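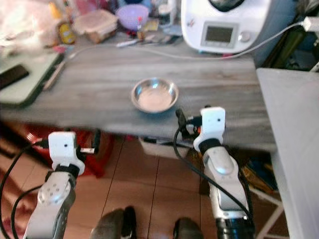
Visit report: open day at the Ummont home handling rooms, November

Purpose of visit

Ummont opened its home handling rooms to outside visitors for one afternoon. I attended for our group, which is preparing a specification for a two-armed machine to be used in supported housing. I wanted to see how the Rundirix behaves in a furnished home, as the trade stand demonstrations have all been done on bare benches. I also had a list of questions on cabling, cleaning and stopping distances carried over from our last review.

Visitors were let in by group, with 20 minutes per group in the rooms and a longer talk afterwards. Our group was taken round by Primo Grasso, who runs the handling trials. The talk was given by Cosimo Lombardi, who works on the control software, which is sold separately under the name Tisa.

Arrangement of the rooms

The rooms are laid out and used as a dwelling. Floors are tiled throughout. The kitchen is narrow, with a wall of tiles on one side and cabinets and chairs on the other, and people go on using it during the trials. Grasso said that the furniture is not fixed down and that nothing is put back in place overnight unless it is in the way of a door. The tables carry ordinary clutter: bowls, bottles, a kitchen appliance, a phone, pens. Objects are also stored under the tables and on the floor.

This matters for our purposes. Most published handling results are obtained with the target object alone on a plain surface. At Ummont the operator names the target and the rest of the table is left as it stands. The shallow steel bowl used for the first task was close to the front edge of a wood-grain table, with a good deal of other material further back. The polished inside of such a bowl is a known difficulty for depth sensing. Lombardi confirmed this later and said that Tisa discards depth readings from the inside of shiny vessels and works from the rim only.

The machine

The Rundirix has two arms with white and silver covers, each ending in a boxy wrist housing and a two-finger gripper. The grippers are made by Vidmar. We were told that the fingers can be changed without tools, though this was not shown.

The cables to the grippers run outside the covers in loose loops. I asked about this, as our draft specification calls for internal routing. Grasso's answer was that outside cables can be replaced on site in a few minutes and that internal ones require the arm to be returned. He accepted that a loop can catch on a drawer handle. The present rule at Ummont is that the arms do not enter a space narrower than the gripper and its loop together. The software enforces this with a margin, and the margin is set by hand for each room. I consider this workable in a test house and doubtful in a flat where the contents change from week to week. It should go into our review as an open item.

Covers are wiped down at the end of each shift with a mild detergent. The joints are rated against splashes, but the gripper is not, so wet washing up is excluded from the current task list. Grasso did not want to give a date for a sealed gripper.

Task 1: objects on a table

The first task was to take hold of a bowl by its rim from the front of a table. The approach is made low, with the fingers coming in near the table edge. I had expected an approach from above. Lombardi explained that a top approach hides the rim from the head camera at the moment when it is most needed, and that a low approach keeps it in view for longer. The cost is a higher chance of touching the table edge. Light contact with the edge is allowed, and the arm yields to it.

In the run I watched, the left arm made a first attempt, withdrew and tried again from a slightly different angle. The second attempt held. There was a pause between the two which I took for a fault, but which is the normal time for planning a new path. On a trade stand this pause is usually hidden by asking the machine to do something it has already planned. I was glad to see it left in.

Speed was low throughout. A person clearing the same table would have finished before the machine completed its first lift. Ummont does not claim otherwise, and the figures handed out give the task time with the planning pauses included.

Task 2: objects on the floor

For the second task the machine was taken into the kitchen, to work at floor level.

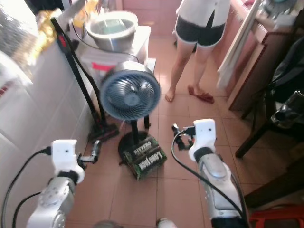
Floor work is harder for this design than table work. The arms have to reach down and forward together, and the head has to tilt so far that the machine loses sight of whatever is ahead of it at standing height. With a person in the same room this is a safety question as well as a handling one. Tisa deals with it by stopping the base entirely while the head is tilted below a set angle. Only the arms may move. The base is released when the head comes up again and the path has been checked.

A floor fan on a pole makes a fair test object. It has a thin upright, a wide grille and a round base that offers nothing for a small gripper to hold. The method is to take the pole between the fingers and use the other arm to steady it. With a cardboard box at the foot of the fan, the box has to be dealt with first. Grasso treats this as a question of order and gives the machine no help with it. The planner must work out that the box comes before the fan.

I asked what happens if the planner gets the order wrong. The force limit on the arm is reached when the base of the fan pushes against the box, the motion stops, and the operator is asked to choose between trying again and handing over. Handing over means that a person moves the object. Each handover is logged with the joint positions and the last few seconds of force readings. I asked for a sample log and was given one. It is plain text, well laid out, and could be read by our own tools with little work.

Two other points were raised by visitors in my group. One asked about trailing flex. The machine treats any cord on the floor as a barrier for the base and goes round it, or stops if it cannot. The other asked about mats and cloths. Small ones are ignored by the handling software unless they are named as targets, and the base slows down when crossing them. The visitor, who manages housing for older tenants, thought that a machine which pushes a mat out of line creates a trip hazard. Grasso took a note of this.

Moving between stations

The return to the table area was in some ways the most useful part of the visit. The arms are not folded away for short moves. They are held raised in front of the body, which saves time at the next station but makes the machine wide.

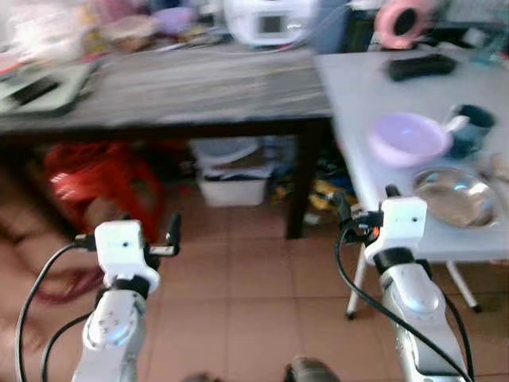 Lombardi said that the choice of arm is made before the base stops. Where the dark table and the white one stand near each other, the planner compares the reach to each and turns the base so that the preferred arm faces the target. If the target is a bowl with a mug or another bowl beside it, the arm is chosen to keep the finger clear of the neighbour, even when this means a longer drive. The operator can override the choice, and according to Lombardi seldom does.

Camera images taken while the base is turning are too blurred for finding objects. They are kept for estimating the position of large furniture and are otherwise ignored. Object search starts again when the base is at rest, which accounts for a further short pause at each station. I asked whether a faster shutter would help. It would, but the rooms are lit as a home is lit and the pictures would then be too dark in the evening.

People near the machine are tracked by a separate unit which does not depend on Tisa. If a person comes within arm's reach, arm speed is halved, and at a closer distance the arms hold still. The distances are in the safety file. I have requested a copy.

Talk and questions

The talk repeated much of what is in the product sheet and I have not summarised it. The following came out in questions:

Training of a new task takes an operator one working day if the objects are of known types, and longer if they are not.

Glass is permitted. Full open vessels are not.

Battery changes are done by hand, with the machine parked.

The stop button is on the body of the machine and a second one is carried by the operator. Neither can be disabled in software.

Spare grippers from Vidmar are held in stock by Ummont. Lead time for a complete arm was not stated.

Follow-up

Request the safety file and the cable replacement procedure from Grasso.

Ask Lombardi whether the room margin can be set from a scan in place of manual entry.

Pass the sample handover log to our software people for a trial import.

Add floor-level tasks with a person in the room to our own acceptance tests. The present draft covers table height only.

Ummont intends to repeat the open day once the revised wrist cable clamp has been fitted, and visitors from the first session may bring one colleague.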